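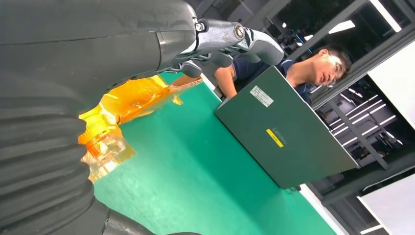
What should a small shop set aside for a robot hand in the first year?

The purchase price, plus the same again for everything the quote leaves out. We had the first half covered and nothing for the second.

Tue 22 September and I'm back in the spreadsheet. The Prulldale quote has the hand on one line and "integration" on another. The integration line is blank. I asked. They said it depends. On what? Also depends.

Drokdale at least put a number on spares: 363 dollars for a finger kit, 2 kits recommended. Recommended by whom, and for how many months of use? The PDF is silent.

Then there's the word "dexterous," which is in the Drokdale brochure so often I stopped noticing it. I don't buy adjectives. Give me the part numbers and the lead times.
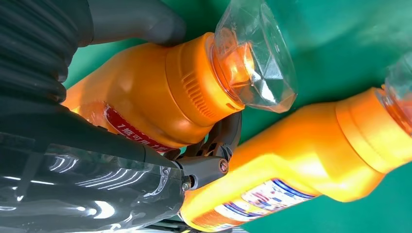
One orange bottle in the grip, the other on the green.

A grip is a grip, fine. My question for both vendors is what 400 of them in a row look like, with the failures left in. Prulldale sent a highlight reel with music. Drokdale offered a call.

Lâm Tạ, who did purchasing at Huỳnh before coming over to us, read both contracts over lunch and circled the same clause in each one. Sleeves and covers are "consumables." So the warranty stops right about where the wear starts. Good catch, bad lunch.

And the software. Grallico wants 57 dollars a month per seat to log grip force. Per seat! It's one hand. I asked if the raw data comes out without the subscription and got a link to the pricing page.

Where I am tonight: no purchase this quarter. If we do anything it's a rental through March, with the spare kit written in, the sleeves covered, and the integration line filled in by somebody willing to sign it.

A few of you will say we're overthinking it and should just buy one and learn. Maybe. You're welcome to send me your year-two invoices. I've asked four shops so far and got one reply, which was a thumbs up.

Prulldale rep just emailed. Discount if we sign by Friday. The integration line is still blank.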